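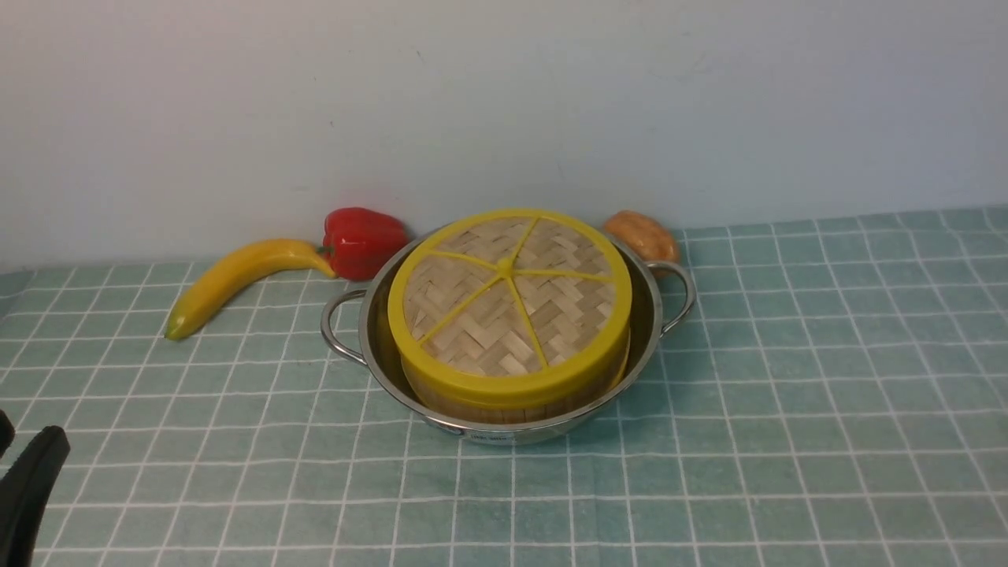
# gronalo-recipes

家庭料理レシピの日本語テキストコーパス。手順文の構造解析、材料名の正規化、調理時間の抽出を主な用途とする。本リポジトリにはテキストと注釈のみを収録する。

## 収録内容

| 項目 | 値 |
|---|---|
| レシピ数 | 700 |
| 言語 | 日本語 |
| 形式 | JSON Lines(UTF-8、BOMなし) |
| 調理法の分類 | 12 |
| 1レシピあたりの注釈者 | 2名 |

分類は「蒸す」「煮る」「焼く」「揚げる」「炒める」「茹でる」「和える」「漬ける」「炊く」「燻す」「生」「その他」。複数の調理法を含むレシピには、加熱時間が最も長い工程の分類を付与した。加熱工程がない場合は最終工程に従う。

## ディレクトリ構成

```
data/
 train.jsonl
 dev.jsonl
 test.jsonl
vocab/
 ingredients.tsv
 utensils.tsv
scripts/
 validate.py
 normalize.py
```

## フィールド

- `id`: 文字列。接頭辞 `gr-` に連番を付したもの。欠番あり。
- `title`: 料理名。投稿時の表記を保持する。
- `category`: 上記の分類のいずれか。
- `ingredients`: `name`、`amount`、`unit` を持つオブジェクトの配列。
- `steps`: 手順文の配列。一文一要素に分割済み。
- `duration_min`: 所要時間(分)。記載がない場合は `null`。
- `utensils`: 使用器具の正規形。`vocab/utensils.tsv` を参照。

レコードの例(一部のフィールドを省略):

```json
{"id": "gr-0418", "title": "ねぎ入り花巻", "category": "蒸す",
 "duration_min": 30, "utensils": ["蒸籠", "鍋"]}
```

## 正規化の方針

材料名の異表記は `ingredients.tsv` の第1列に統一する。「玉ねぎ」「玉葱」「タマネギ」は `玉ねぎ`、「片栗粉」「かたくり粉」は `片栗粉` となる。品種名は上位の名称に統合せず、別項目として残した。

器具名では「せいろ」「セイロ」「蒸篭」を `蒸籠` に統一する。「蒸し器」は金属製の二段式を指す用例が多いため別項目とした。文脈から判別できない場合は原表記に従う。

分量の「少々」「適量」「ひとつまみ」は数値に変換しない。`amount` を `null` とし、`unit` に原表記を格納する。「大さじ1と1/2」のような帯分数は小数に変換済み。

## 注釈手順

各レシピに2名が独立に注釈を付け、不一致は Ylva Solheim が裁定した。手順文の分割基準と器具語彙は Valter Eide が管理する。注釈には Lurnex の画面を使用し、出力を `normalize.py` で変換した。裁定前の注釈は公開していない。

## 使用方法

```
python scripts/validate.py data/train.jsonl
```

スキーマ違反があれば行番号とフィールド名を標準エラー出力に書き出し、終了コード1を返す。外部ライブラリには依存しない。

## 既知の問題

- 予熱や浸水の時間を `duration_min` に含むかどうかは、投稿者の書き方に依存する。
- 「蒸す」には電子レンジによる加熱が混在する。器具欄の `電子レンジ` で除外できるが、器具が省略されたレシピでは検出できない。
- 「弱火」「とろ火」の区別は統一していない。
- 参照表現(「先ほどの生地」など)の照応情報は未付与。9月の更新で `dev.jsonl` にのみ追加する予定。

## ライセンス

注釈と語彙表は CC BY 4.0、スクリプトは MIT License。手順文は投稿者から再配布の許諾を得たもののみを収録している。削除依頼は該当の `id` を明記し、issue に登録すること。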